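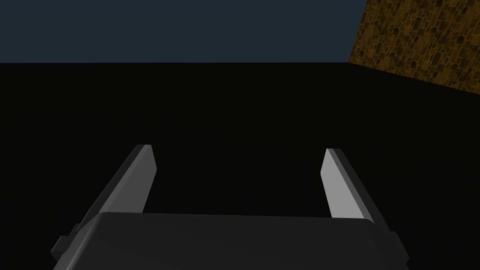

The last night bus to Wunuswood

The 74 leaves the depot in Hakar at ten to midnight, and on most winter nights it carries the same people. There are kitchen staff on their way home, two or three nurses going the other way for the early handover, and a man with a folding bicycle who gets off at the reservoir. The route is 27 miles long and has 16 stops. From March it will have none, unless the county finds another operator.

Night buses in this part of the country were never planned as a network. The 74 began as a works service for the Ilovix biscuit factory, which ran three shifts and paid for the bus itself. When the factory cut its night shift the company stopped paying, and the county took on the route year by year. It has been up for review every winter since.

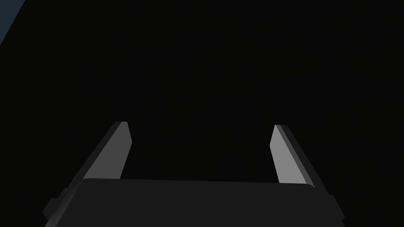 Drivers on the route are paid a late supplement and start their break at Wunuswood, where the shelter has a light but no heater. Tõnu Dzene has driven the 74 for 14 years. He keeps a flask behind the seat and a list of regulars in his head, and he will wait a minute or two if one of them is missing.

"You know who works where," he says. "If the hospital's running behind, the whole bus is running behind. I'd sooner be late into Jeon than leave a girl standing there till half past five."

The timetable allows for some of this. Between Jeon and the reservoir the road is empty after midnight, and a bus that leaves late can usually make up the time. In the day the same stretch is full of lorries and takes twice as long. Dzene drove days for one summer and asked to be moved back.

What the county says

The case against the route is a plain one. Fares cover a small part of the cost, and the subsidy for each passenger is higher than on any daytime service. The transport office has suggested a shared taxi instead, booked by phone before eight in the evening.

That would suit some people. It would be little use to anyone whose shift ends when the last table leaves, or whose ward is short of staff and needs them to stay on. Passengers at a meeting in Jeon library asked what would happen if they booked and then missed the taxi. They were told the details had still to be worked out.
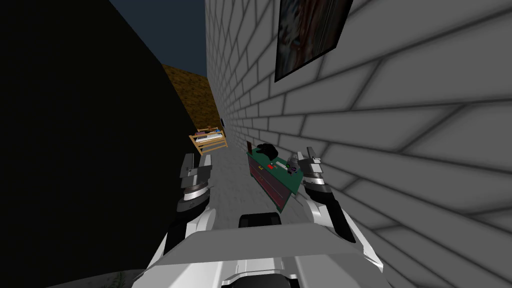

Yolandi Mokoena

I rode the route four times for this article, twice in each direction. The outward trip is the busier one. People sit apart at first and then, after the ring road, begin to talk across the aisle. Much of it is about work: who has left, who has been put on weekends, which supermarket is taking people on.

A hotel cleaner who boards at the old market told me she had looked at buying a car. Insurance would have cost her more than a month's pay. Her sister in Wunuswood minds the children until she gets in, then goes to bed herself. Without the bus, she said, she would look for day work, and her sister would have to give up hers.
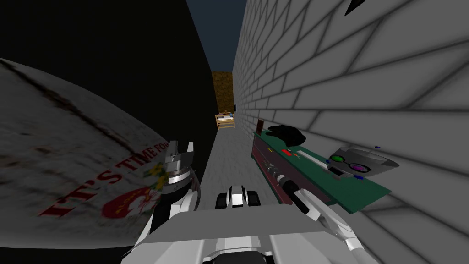
The return trip is quieter. It leaves Wunuswood at twenty past one and for the first half hour there may be only one or two on board. The heating works better at the back. On my third trip a baker got on at the crossroads with his whites in a carrier bag and slept until the depot, where Dzene called his name from the front.

Two operators have asked to see the passenger figures. Neither has made an offer, and the county will not say who they are. Bids close at the end of the month. Until then the paper timetable is still up in the Hakar depot, with the 74 on the bottom line, and the bus leaves from stand four.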